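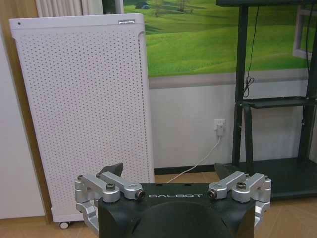 Hazel Mbeki asked in March whether the Kesholm rainfall records could be used without the station notes. They can, but read the section on gaps first. Her other comments have been worked into this version of the readme.

Kesholm Daily Rainfall, transcribed

Daily rainfall totals copied from the paper registers kept at four farm stations: Kesholm, Linari, Lindgren and Skelier. The set holds 3,393 daily readings. Dry days were entered as a dash in the registers and appear as 0.0 in the files.

Files

readings.csv: one row per station per day
stations.csv: names, elevation in metres, gauge type
notes.txt: remarks from the register margins, spelling left as written
queries.csv: 123 readings where the handwriting could be taken two ways

Columns in readings.csv

station: station name, lower case
date: year, month, day
rain_mm: total in millimetres, one decimal place
original: the value as written, in points or millimetres
flag: blank, Q (see queries.csv) or A (accumulated)

Units

The older registers are in points, with 100 points to the inch. We converted at 0.254 mm per point and rounded once, at the end. If you want to round differently, start from the original column.

Gaps and accumulated totals

Gauges were read at 9 am and the total was written against the day of reading. When the family was away, the rain sat in the gauge and was entered as one figure on their return. Those rows carry the A flag, and the days before them are left out of the file. Don't treat a missing day as dry. Skelier has the most missing days, nearly all of them during shearing.

The Linari gauge was moved from the house yard to the bottom paddock partway through its run. The move is recorded in notes.txt. No adjustment has been made.

Checking

Each page was typed twice by different people and the two versions compared. A further 200 rows were then checked against the registers. Errors found were fixed and are listed at the end of notes.txt.

Licence

Free to use and adapt with credit to the Kesholm rainfall project. Send corrections with the station, the date and the value you think is right.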